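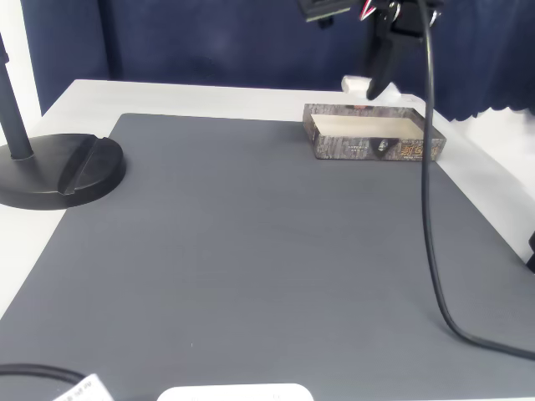
Tollar cell, gripper over the printed tray. Dark mat, white table, cable to the right.

Thread on the planner changes we merged in February, mostly for people who run Tumia on a single arm and wonder where their cycle time goes. 1/

The task is dull on purpose. Small white items, one open cardboard tray, one gripper that comes in from overhead. The tray walls are low, so almost any approach that clears the rim is a valid one. The planner ought to find this easy. It did find it easy, and then threw most of the work away. 2/

Old behaviour: every time the tray pose was updated, the collision scene was rebuilt from scratch. Pose updates arrived with every detection. The tray had not moved. The detector's opinion of the tray had moved, by less than a millimetre, and that was enough to invalidate the cached roadmap. 3/

We logged 3043 plan requests on the old build. 2799 of them triggered a full rebuild. The rest got through only because they landed between two detections. 4/

The fix is a deadband on the scene update. If the new pose is within tolerance of the stored one, keep the stored one and keep the roadmap. The tolerance is a parameter, set per object, and it defaults to zero so that existing configs behave as before. Please do set it. 5/

Second problem, perception side. The tray has a bark or stone sort of pattern printed on its outer walls, grey and black, and the table mat is dark grey. Segmenting on brightness alone merges the two along the bottom of the wall. The estimated footprint then grows towards the front and the tray centre goes with it. 6/

The cream interior is a much better target. Stiltano now fits the inner rectangle first and pushes the walls outwards by a fixed thickness from the object file. Less clever than the old fit. The centre estimate stopped wandering when the lettering on the front face was in view. 7/

White items on the white part of the table are still bad. On the mat they segment cleanly. On the strip of table behind the tray you get half an outline and a shadow. We drop anything below the confidence threshold and ask for another view, which costs time but does not cost a collision. 8/

Third: cables. The planner has no model of them. There is a thin black one that hangs from the gripper assembly, lands on the mat to the right of the tray and runs out of frame that way. We added a keep-out volume on that side, a plain box, deliberately too big. It rules out a few wrist rotations that looked fine in simulation. 9/

Someone will ask why not simulate the cable. We tried a chain of capsules. The collision checks went up a great deal and the answer was nearly always "stay out of that corner", so the box says it instead. 10/

The black pole and its round base on the left are static geometry, one cylinder each, in the scene file. Measure these by hand. I once took the base radius from a drawing and the planner spent an afternoon refusing goals that were plainly reachable. 11/

Tuning notes. Roadmap size is 3000 nodes. Going higher gave no shorter paths for this layout and made start-up slower. Shortcut smoothing runs after the search, not during. If you smooth before the rim clearance check you will get a path that looks lovely and clips the back wall. 12/

All of this is in the Tollar branch, along with the Carré export script for the logs. The deadband needs the new scene server, the rest works on the old one. Next job is the white-on-white case, probably with a second light at a low angle before anyone touches the network. 13/13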